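Filed under: Bench Notes / Storage & Surfaces | 3 comments | 15 shares

We use cookies to remember your reading preferences. Accept | Settings

9/14/18 — Bay 3, tabletop and enclosure

Purpose of this entry: get the current state of the bay written down before the shelf layout changes again, and record the fruit and dish work while the settings are still in my head. The June entry is out of date on the walls and the storage both. Ignore its sketch.

Walls. Textile lining on all three sides now, the Čierny patchwork. The bare panels gave a hard echo and a lot of glare off the table late in the day. The lining has taken care of most of the glare. Echo not measured, sounds better to me. The lining is held at the top only. Juraj Kadlec wanted adhesive along the full height and I said no, we will want it off for cleaning. Left wall sags a little halfway along. Pull it tight before adding clips or the stripes go out of line and the sag just moves toward the back.

Storage is along the back and the left side. Black wire rack in the back left corner, four open tiers. White divided wire basket on the left wall, mounted at an angle.
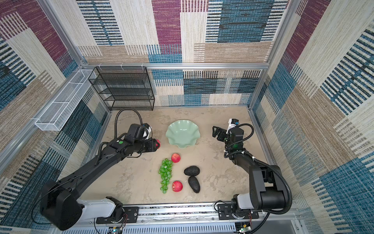

Rack assignments as of today, top tier down: empty, small dishes, cloths, empty. I would like the second tier and the bottom one swapped, dishes are awkward to get in and out when there is a shelf right over them. Not done. The wire mesh lets small items tip, so anything with a foot ring narrower than the mesh spacing needs a liner under it. Cut one from the Clodstead matting, 315 mm long, and it was too long for the tier. Trimmed the end. Do not cut the next one to 315, measure the tier first.

Basket: compartments are for soft goods and produce only. No ceramics. The angle means everything slides to the low end of its compartment, fine for cloths, bad for anything glazed. Two of the mounting hooks had worked loose. Bent them closed with pliers. If they open again the basket gets proper brackets.

Rail above the rack: one bolt at the back right post was finger tight. Retightened, marked with paint pen. Somebody check the others, I only got to the ones I could reach without moving the rack.

Tabletop. Mottled beige finish, same one as before. It hides crumbs very well and that is a problem at cleanup. Wipe by hand feel, going left to right, and check with a lamp held low from the side. Two passes with a damp cloth, one dry. The Skarkel cleaner leaves a film that shows up as a dull patch once it dries; plain water is enough for everything we have had on there this week. One ring mark near the front did not come off with water. Tried a drop of dish soap, left it for 15 minutes, gone.

Dish trials. The pieces with plain rims are straightforward and I have no notes on them beyond what is in the table Juraj keeps. The wavy one, mint green, is the one that needs care. The rim goes up and down, so the clearance for an item coming in from above depends on which way the dish is turned. Lining up on a low part of the rim is easier than on a high part. The glaze is slick and a rounded item set down off center slides toward the middle without help.

Items with a domed top and a narrow lower end behave differently from round ones. Held by the flanks they stay put. Let go over a flat spot they fall over every time, and the direction depends on the taper. In a ruffled dish the wall catches them.

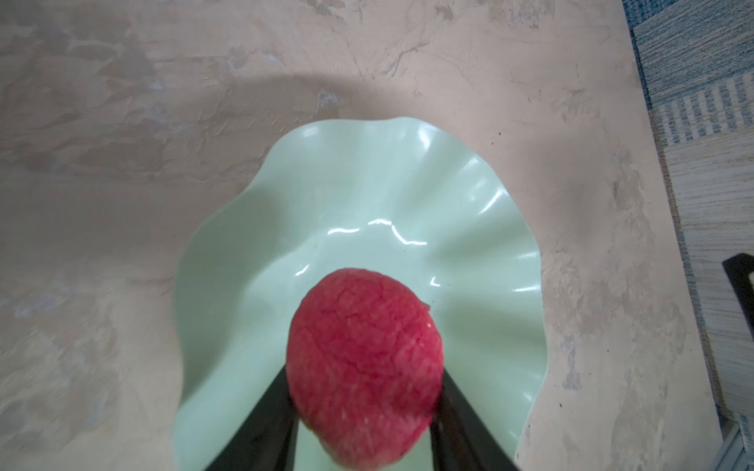
Mass of the item on the bench scale: 209 g. I weighed it twice and got the same number, then moved the scale and weighed it a third time, same again, so the scale is fine on that part of the table. It was reading low last month when it sat nearer the front edge. Suspect the table is not flat there. Need a longer straightedge than the one in the drawer.

Placement height: lower until the narrow end is just clear of the glaze, stop, then release. Letting go higher gives a click on contact and I do not want to find out how many of those the dish takes. Side pressure should be the minimum that holds. More than that is pointless and on real produce it would bruise.

The dish itself walks on the table when nudged. Tried a thin ring of the Clodstead matting under the foot and it stopped. The ring was slightly too wide and stuck out on one side, so it needs to be recut with a smaller outside diameter. Until that is done, run without the ring and put the dish back on its mark between placements. The mark is a pencil tick at the back of the foot. It wipes off with a damp cloth — redraw it after cleaning.

Jornis sent the replacement bowl order confirmation, no ship date. When it comes it goes on the second tier with the others, lined, and not stacked inside anything.

To do
- recut matting ring
- liners for the remaining tiers, measured
- rest of the rail bolts
- pull left lining tight, then clips
- swap dishes and empty bottom tier
- longer straightedge

Open question on the lining: the cream blocks are going to show dirt first, the maroon ones last. If we wash one panel we probably have to wash all of them or the colors will not match. I would put a test wash on an offcut before touching anything that is up. There should be an offcut in the flat drawer, folded, with the Čierny tag still pinned to it. Cold water, no bleach, dry flat, and measure it before and after for shrinkage.

Get new entries by email. Enter your address to subscribe to Bench Notes. Unsubscribe at any time.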